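4.2 Comparison of finger pads

The second set of trials kept the table, the operators and the cameras fixed and changed only the pads on the hand-held grippers. We compared two materials. The first is the black pad that came with the Irkier fingers, used in all earlier sections. The second is a cast silicone pad made for us by Shakya, cut to the same outline. Both are held on with the same adhesive, so a worn pad can be replaced without taking the finger off its linkage.

Each operator worked with one gripper in each hand. The task was to pick up a toothbrush with the left gripper, pass it over the table and place it in a mug, using the right gripper to steady the mug when needed. We chose the toothbrush because its handle is narrow and curved, and a small slip at the pads turns the head through a large angle. Every operator did 40 placements per pad type, with a short break after the first 11 to let us check the tracking. Figure 7 gives the operator's view of the workspace (a) and the view from a gripper camera with the fingers open (b).
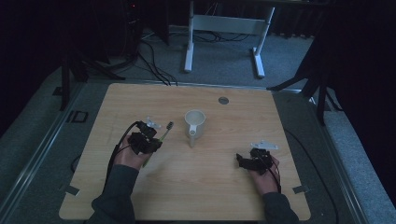
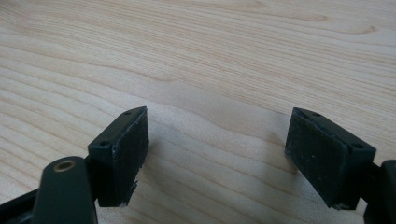 Figure 7. (a) Head view, with the toothbrush in the left gripper and the mug between the two grippers. (b) Gripper camera view of the two fingers and their black pads. The lower edge of the left pad is ragged.

On reading a draft of this section, Annapurna Thampi objected that pad material and pad age could not be told apart in our design, as the silicone pads were new at the start and the black ones were not. She suggested fitting a fresh black pair and repeating the trials before drawing any conclusion about the material itself.

We repeated the black pad condition with new pads and 3 of the original operators. Slips during the handover movement were fewer than with the old pads but still more common than with silicone. Failed placements did not differ between the two new pad types. Most of these came from the brush head catching on the rim of the mug, and the choice of pad has little effect on that.

The silicone pads had one drawback. They are thicker, and at full closing they hide more of the object from the gripper camera. The Wamik controller was trained on images with the black pads, and we did not retrain it for this comparison. Results for the controller are therefore reported with black pads only, in Section 5.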